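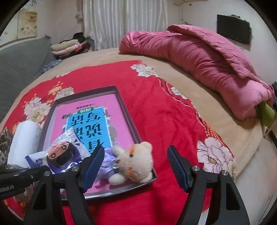 Posted 2018-05-22 by the Koo household desk
Filed under: Tidying, Bedrooms, Small Stuff

One tray, one blanket, and the toys that live on the bed

There is a particular kind of clutter that collects on top of blankets. It has no category. A picture book, a teddy bear, a doll still in its clear plastic bag, a roll of something white, a bunched-up bit of leopard print. You can't call it a mess, quite, and you can't sit down either.

I have tried the big solutions. In April I spent an afternoon in the Dundivitz showroom admiring a storage bench that would have solved everything, provided I moved to a larger house to put it in. I came home with a tray.

Get a tray with raised edges

A flat board is no good on a soft surface. Everything slides off the first time somebody breathes. You want a rim, and you want the tray big enough for a picture book to lie flat. Gray is a fine color because it doesn't show pencil. Put the book down first and the bear on top. The bear will lean on something, usually the title.

The rule in our house is that when the tray is full, something goes back to the shelf. The rule has been in force for 169 days and has been obeyed on several of them.

Bagged dolls

If a doll comes in a clear bag, keep the bag. I know. But long doll hair and fleece have a strong mutual attraction, and a bag costs nothing and keeps the outfit with its owner. Snip a few small holes in it if you're storing the doll for months. Loose bags go up high or out with the trash if there are babies or toddlers around, and so do any bead eyes that have started to wobble.

Check bead eyes while you're at it. Pinch and tug. If one moves, sew it down with doubled thread, or give the bear a stitched eye and a new personality.

Washing a fleece blanket

Ours is red with big white and pink peonies, and it hides juice beautifully, so it gets washed on a schedule and never on evidence. Cool water, gentle cycle, half the detergent you think it needs. No fabric softener, which leaves fleece feeling like a candle. Wash red on its own the first few times or plan on owning a lot of pink socks.

Shake it outdoors first. I skipped this once and cleaned crumbs out of the machine door with a toothpick.

Dry it on low or over a rail. High heat turns the pile to something like the inside of an old slipper. If it's already there, a soft brush while it's damp will get some of it back – some, I said.

Cream-colored bears

Light plush goes gray at the muzzle first. A cloth wrung out in warm water with one drop of dish soap, wiped with the nap, then again with plain water. Air dry, face up. For an all-over wash, check the tag, put the bear in a tied pillowcase, and tell any interested parties that he is at the Statomside pool.

Picture books

Shiny covers can be wiped with a barely damp cloth. Matte ones want a dry cloth and a white eraser, used lightly. Never stack a book under a bear that was washed this morning. I have a wavy one to prove it.

A reader at the Cleker swap table asked whether trays should be labeled. You can if you like. Ours had a label, and it's under the bed with the other one.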